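From: Fetano household list
Date: December 2020
Subject: Re: [fetano-list] Folding white cloths on a patterned cover

Hello all,

I answer to the message from Wetilen, which I quote here:

> We have 17 white cloths and we fold them always on a bare
> table. Is it good to put a printed cover under? My cloths
> never come out square.
> Also, where do you keep the ones that wait?

Thank you for the question. I write my answers in order.

1. The cover. Yes, I like a printed one very much. White on a white table is hard for my eyes, but against leaves and flowers I find the edge at once. I take the cloth by its two ends first, before I lay anything flat.
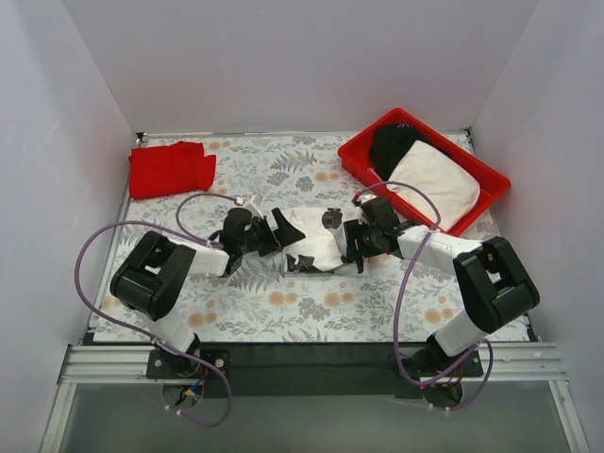
2. Laying it out. I spread the cloth wide and make the rear edge straight. The other sides can wait. A few wrinkles in the middle do not matter at this stage, and if a corner hangs over the front of the table, I leave it until the first fold. 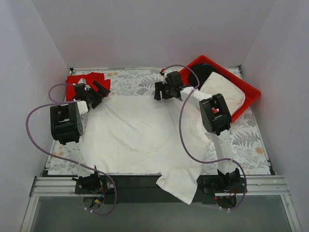
3. The ones that wait. I keep them in a plastic bin at the back corner, so that my hands have space. Colored cloths I fold last. For a square result I fold in half, then in half again, and I press with the flat hand. With 12 cloths I need 11 minutes, but I am slow.

Does anybody on the list iron before folding? I stopped in March and I do not miss it.

Greetings from Goltar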